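I'd been putting off the gripper comparison for most of October, mainly because swapping fingers on both arms means lying half under the bench with a hex key in my teeth. But the new Skustero fingers had been sitting in their box long enough, and Hertta Pesonen kept asking me how they were getting on (badly, Hertta, they were in a drawer). So on a rainy afternoon I finally got going.

The plan was simple enough. Carrier bags! Everyone who writes to me wants to know about cubes and mugs, and I'm bored to tears with cubes and mugs. A thin plastic bag has no proper shape, it's shiny, you can half see through it, and it never lands the same way twice. If a pair of fingers can get hold of one of those on a flat white table, I'm interested.

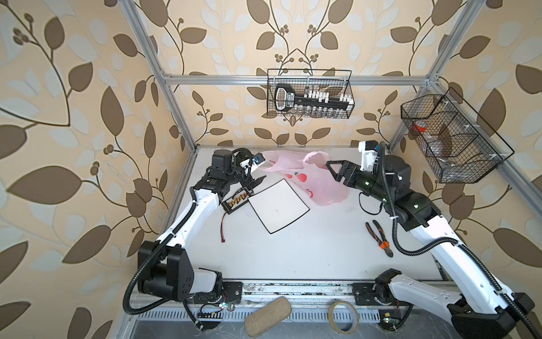
My scoring is not very scientific. Each set of fingers gets 30 goes, and a go counts if the bag leaves the table and stays up while I count to five out loud. The old Tarkent pair are wide and a bit soft at the ends, lovely for boxes, but they tend to push a bag along ahead of them like a snowplough. The Skusteros come to a point, and that changes the whole job. You can go in at a fold and pinch a bit of film without having to squash the lot first.

What I hadn't expected was how much the camera would matter. From the fixed view I could see where the arm was and still have no idea whether I'd got one layer or four. Switching over to the wrist view made it so much easier, although you do lose all sense of where the other arm has got to, and I had one rather loud clonk early on.

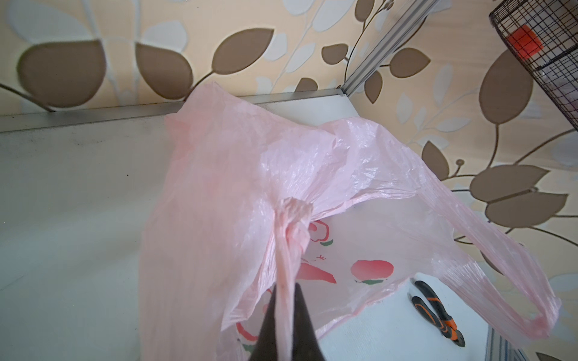

Grip force was the other thing. I started at 100 on the controller's scale, which is far too much for something this flimsy, and came down bit by bit until it felt kinder. Prasert Nilsuwan reckons I should have started low and gone up, and he's probably right, but I like to know where the top is first.

Once I'd had enough of plain lifting I moved on to the bit I'd really been looking forward to – strawberries and a bag together, with both arms in play. One arm to bother the opening, the other to deal with the fruit. It's a fiddly job even with your own hands when the plastic keeps clinging to itself.
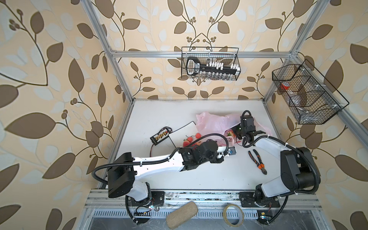 I'm still not in love with the controller. The Banville software is fine for one arm, but with two going I find I'm forever clicking back and forth between panels, and there's a small lag when I change speed that puts me off my stroke. I've sent them a moan about it. The older Toledo box had a proper knob for that and I miss it every single time.

So for now the pointy ones stay on, and I'll do the scores properly once I've typed up my scribbles. If anyone has tried softer pads over the Skustero tips, please leave a comment and tell me what glue you used, as mine keeps peeling.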